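Relatório de projeto – Sabão sólido a partir de óleo alimentar usado

Disciplina: Química Aplicada
Grupo: Man-sik Um, Eun-ji Jeon, Dong-geon Kwak
Orientação: Mi-kyung Heo

1. Introdução

O óleo de fritura usado é um resíduo doméstico que muitas famílias ainda despejam no ralo da cozinha. Na canalização, a gordura arrefece, agarra-se às paredes dos tubos e acumula outros detritos. O nosso grupo quis estudar uma forma simples de aproveitar esse óleo, transformando-o em sabão por saponificação, e comparar o comportamento das barras obtidas com o de um sabonete comercial.

O projeto decorreu no segundo semestre e terminou em julho. O óleo foi recolhido na cantina Geum, que nos cedeu dois garrafões, e em casa dos elementos do grupo.

2. Fundamento teórico

As gorduras e os óleos são constituídos sobretudo por triglicerídeos. Em contacto com uma base forte, neste caso o hidróxido de sódio, as ligações éster quebram-se e formam-se glicerol e sais de ácidos gordos. São estes sais que constituem o sabão. Uma das extremidades da molécula liga-se à água e a outra à gordura, o que permite arrastar a sujidade na lavagem.

A quantidade de base necessária depende do índice de saponificação do óleo. O óleo usado levanta uma dificuldade – a sua composição muda com o aquecimento, e o valor tabelado para o óleo novo deixa de ser exato. Por isso trabalhámos com um pequeno excesso de gordura em todas as misturas.

3. Materiais e procedimento

Cada lote levou 500 g de óleo filtrado. O hidróxido de sódio foi pesado na hotte, com luvas e óculos, e dissolvido em água destilada. A dissolução liberta bastante calor, e deixámos a solução arrefecer antes de a juntar ao óleo. A soda foi sempre adicionada à água, e nunca o contrário.

A mistura foi agitada até atingir o ponto de traço, ou seja, até deixar marca à superfície quando se levanta a vareta. Nesse momento foi vertida em moldes de silicone e tapada com um pano. As barras foram desenformadas no dia seguinte e ficaram a curar numa prateleira arejada.

Preparámos sete lotes. O primeiro foi rejeitado porque a mistura separou no molde, provavelmente por falta de agitação. Nos restantes usámos uma varinha mágica em períodos curtos, por sugestão do técnico de laboratório, Jong-dae Won.

4. Conservação das barras durante o uso

Uma barra que fica pousada em água amolece e gasta-se mais depressa. Este efeito nota-se mais nos sabões artesanais, que conservam o glicerol e absorvem humidade do ar. Para o ensaio de desgaste, decidimos por isso que todas as barras seriam guardadas em saboneteiras com ranhuras de escoamento, do tipo que se vende para casa de banho, com uma base e uma peça interior com estrias.

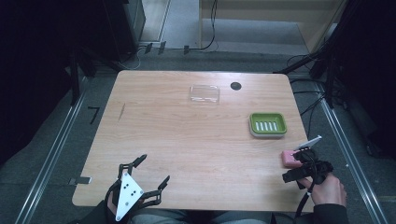 O ensaio consistiu em lavar as mãos com cada barra várias vezes por dia, com o mesmo tempo de fricção, e pesar a barra ao fim de cada semana. Antes da pesagem, a barra secava durante uma noite fora da saboneteira. Esquecemo-nos desse passo na primeira semana, e esses valores foram excluídos.

5. Resultados

Os seis lotes aproveitados deram, no conjunto, barras firmes e de cor bege. O lote feito com o óleo mais escuro manteve um leve cheiro a fritura, mesmo depois da cura. A massa total das barras de um dos lotes, medida logo após a desenformagem, foi de 778 g, contando com a água ainda retida.

O pH medido com tiras indicadoras desceu ao longo da cura em todos os lotes. Só utilizámos nas mãos as barras que já apresentavam valores próximos dos do sabonete comercial Zovena, que serviu de referência.

No desgaste, as nossas barras perderam mais massa do que a de referência. A diferença foi maior nas primeiras semanas e diminuiu depois. A espuma foi menos abundante, o que era de esperar num sabão sem óleo de coco.

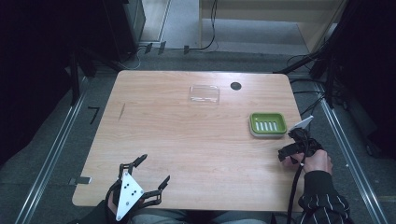 6. Custos

O custo principal foi o hidróxido de sódio, comprado em embalagem de 1000 g na drogaria Plondo. Sobrou produto suficiente para outros ensaios. O óleo não teve custo e os moldes foram emprestados pela escola.

7. Dificuldades e melhorias

A filtração foi a etapa mais demorada. Os filtros de café entupiam com facilidade, e acabámos por fazer uma primeira passagem por pano de algodão. Também faltou um controlo da humidade da sala, que variou muito durante a cura.

Num trabalho futuro gostaríamos de determinar experimentalmente o índice de saponificação de cada óleo, por titulação, e de testar a adição de uma parte de óleo de coco. A Eun-ji propôs ainda usar as barras com cheiro a fritura apenas na lavagem de panos, e duas delas já foram entregues à cantina para esse fim.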